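# Storing and Repairing Tabletop Terrain at Home

Most terrain gets damaged on the shelf or in the car, long before anyone rolls dice near it. A few habits will keep foam hills and card ruins usable for years.

**Store by height.** Flat pieces such as roads and rivers go in one box, ruins in another. Mixed boxes crush the small stuff. I use 12 quart bins with a sheet of packing foam between layers, and I write the contents on the short end so it can be read when the bins are stacked.

**Keep foam away from heat.** An attic in August will warp thin insulation foam. A closet shelf on an inside wall is fine.

**Seal the edges.** Bare foam chips first at the corners. Brush on a mix of white glue and water, let it dry overnight, and add a second coat before painting. Test any spray primer on scrap, as many of them melt foam.

**Keep a repair tray.** Mine holds white glue, tweezers, a worn-out brush, toothpicks, and a pill bottle of spare rubble. When something snaps off during a game it goes straight in the tray. Put small parts down near the front of the table, where you can reach them without leaning over wet paint.

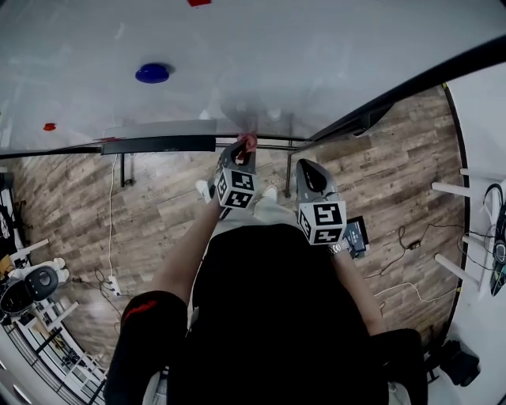 *Small piece held at the front edge of the table.*

**Fixing a warped base.** Wet the back of the board lightly, lay it face down on wax paper, and weight it with books for a day. Hardboard bases over 12 inches may need a second round.

**Matching old paint.** Write the paint names under the base with a marker. I skipped this on the Osthorpe village set and had to repaint four roofs to get one to match.

**Loose flock.** Tap the piece over newspaper, pour what falls back into the jar, then mist with thinned glue. Ziad Fakhoury uses cheap unscented hairspray for this. It holds, but it leaves a slight shine on dark greens.

Dust with a soft makeup brush, top to bottom. Don't use a damp cloth on anything flocked.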